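Seasonal Field Monitor, Raptor Nests (2 positions)
Skarnent Ecological Services
Posted 2022-09-15

Skarnent is hiring two seasonal field monitors to survey raptor nests along transmission corridors and at wind energy sites. The work supports the Pisovon corridor survey, which covers 3,704 utility structures. The job is mostly outdoors and mostly on foot, with long drives between sites.

The positions start in November and run through the end of the nesting season. Both are full time and paid hourly, with overtime where state law requires it. There is a chance of renewal for a second season, but it depends on funding and we can't promise it.

About the work

Many of the nests we look at are old stick nests on poles, towers and large cottonwoods. Some have been in use for years and some are abandoned. Landowners and utilities need to know which is which before they trim, repair or build anything nearby. Monitors collect that information. They do not decide whether a nest may be moved, and they do not remove nests.

Early in the season you will walk assigned sections and record every large nest you find. Once birds are on territory, you will return to known nests on a set schedule and watch them from a distance with a spotting scope. Expect to sit still in the cold for long stretches. Some visits produce nothing but a line saying no birds were seen, and we need those lines as much as the others.

What you will do

Survey assigned line sections and turbine access roads for stick nests.
Identify hawks, eagles, falcons, owls and ospreys by sight and by call.
Record nest location, condition and activity on the day of each visit.
Keep at least 800 meters from any occupied eagle nest unless the project lead has approved a closer observation point in writing.
Report injured or dead birds to the project lead the same day. Do not handle them.
Talk politely with landowners, line crews and people who stop to ask what you are doing.
Turn in field notes and data sheets at the end of each work week.

Our field office is in the Zirlow building, on the ground floor. Monitors come in for training before the first surveys and then once every two weeks to drop off equipment, check data and go over the next round of sites. The rest of the time you will report directly to the field.
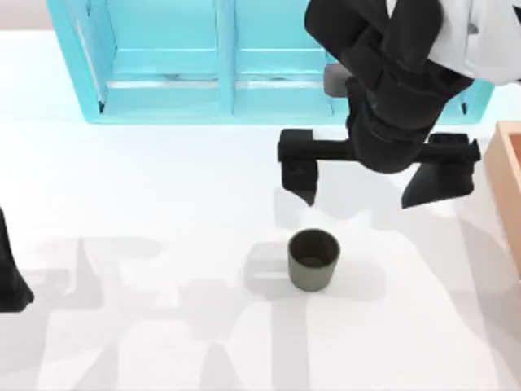
What we are looking for

At least one season of paid or volunteer bird survey work. Raptor experience is preferred, but we will consider strong general birders.
A valid driver's license and a clean record for the past three years.
Ability to walk several miles a day over rough ground while carrying a scope, tripod and pack.
Clear handwriting and careful notes.
Comfort working alone in places with poor cell coverage.
A degree in biology or wildlife management is useful but not required.

Applicants must be able to stay neutral while on the job. Nest removal and turbine siting are sore subjects in several of the communities where we work, and you will hear strong opinions from all sides. You are free to hold your own views — just don't speak for the company or the client, and don't share nest locations with anyone outside the project.

Pay and equipment

Pay depends on experience, and the rate will be given at the first interview. We provide a vehicle for field days, a spotting scope, a GPS unit, a safety vest and a hard hat. You will need your own binoculars, boots and cold-weather clothing. Lodging is covered when a site is too far for a day trip.

How to apply

Send a resume, a one-page cover letter and the names of three references to Rhys Grimshaw, Field Projects, Skarnent Ecological Services. Put "Nest Monitor" in the subject line. In your letter, list the raptor species you can identify without help and the region where you learned them.

Applications are reviewed as they come in, and the posting will close when both positions are filled. Selected applicants will have a phone interview, followed by a half-day field test with Rhys. Skarnent is an equal opportunity employer.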